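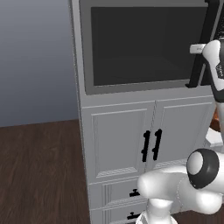

Lonamier update moves player housing to separate servers, raises object limit to 2,000

September
By Cristóbal Quezada

Stedeno has released the housing update for its online role-playing game Lonamier. The patch moves all player-owned plots off the zone servers and onto a separate group of machines, and it raises the number of objects that can be placed on a plot to 2,000. The download is 21 GB on all platforms. Players who removed the optional high-resolution textures will still receive the full package, which replaces the old texture archive instead of adding to it.

Until now, a plot ran on the same server process as the zone around it. Every chair, fence post and crop tile shared memory with the monsters, weather and quest scripts outside the gate. In busy zones the server answered high load by slowing its update rate for everything it handled, so a large market in one player's yard could delay spell casts on the far side of the map. The worst case was Salinas, the salt-flat zone next to the southern harbor, where plots stand in long rows with no open land between them.

Under the new layout, a plot is loaded as its own instance when the first visitor reaches the gate. The zone server keeps a simplified outer shell of the house so that it can still be seen from the road. Objects inside the walls are not sent to the client until the player crosses the gate, and the handover is covered by a short fade. Pets and mounts cross with their owner. Hired guards do not, and will wait at the gate.

The instances are managed by Evivitz, the scheduling layer Stedeno wrote for the game's raid dungeons. It starts a plot on whichever machine has free capacity and shuts it down after 5 minutes without a visitor. Crops and crafting stations continue to progress while a plot is shut down. Their state is now calculated from a stored start time on the next load, where the old system advanced each timer individually.

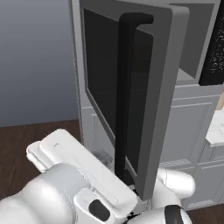 Leandro Cabral wrote in the official forum that the timer change had taken longer to test than the server move. Several recipes depend on the weather at the moment a step finishes, he said, and the weather history of each zone had to be saved before a sleeping plot could produce the correct result. He added that drying racks in Salinas would keep their bonus on windless days, and that the tooltip, which says otherwise, will be corrected in a later patch.

Visitor limits have changed as well. A plot accepts 40 players at a time, counting the owner. Anyone who arrives at a full plot is placed in a queue and can leave the gate area without losing the spot. Owners can reserve places for guild members through the permissions panel, although a reserved place stays empty if the guild member is offline. Performance stages and auction stands count as normal objects and no longer lower the visitor limit.

Permissions themselves have been split into five levels. The former "friend" setting allowed a guest to open containers and also to move furniture, and the two rights are now separate. All existing friends are converted to the level that can open containers but cannot move anything. Owners who rely on others to decorate will need to raise those guests by hand. The change does not affect co-owners.

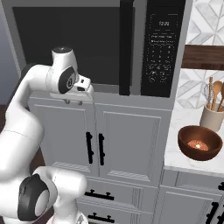 The patch also replaces the reflection method used indoors. Older versions of the client drew one shared reflection for each room and applied it to every shiny surface, whatever its angle. The new method stores a separate low-resolution capture for each surface above a set size and refreshes it when the lighting in the room changes. The difference is easiest to see on large, dark, flat materials. A wide and nearly black glass door in a stainless-steel surround, of the sort on the microwave in the picture, is a hard case for a shared reflection: the glass should return a dim image of the room while the metal around it returns a brighter one. In Lonamier the closest equivalents are the obsidian mirrors and the polished oven fronts from the dwarven kitchen set, and both looked flat under the old method. Reflections can be turned off in the graphics menu — the setting is now listed under Interiors and no longer depends on the water quality slider.

Some items could not be converted. Objects placed outside the plot boundary by means of the old stacking error have been returned to the owner's storage. Stairs and ladders that overlapped a wall remain where they were, but cannot be put back in the same position once picked up. Signs with custom text are kept, except where the text was longer than the current field allows; those signs appear blank until they are edited.

Stedeno lists three known problems. Music boxes may restart when a new visitor enters. Doors that were open when a plot shut down are shown as closed to the first visitor, but can be walked through. On some systems the fade at the gate stays black until the inventory window is opened, and players affected by this are asked to attach their client log to a support ticket.

Rent, plot prices and the rules for abandoned houses are unchanged. Plots that were due for demolition during the maintenance period have been given one additional rent cycle, and their owners will find a notice in the in-game mailbox.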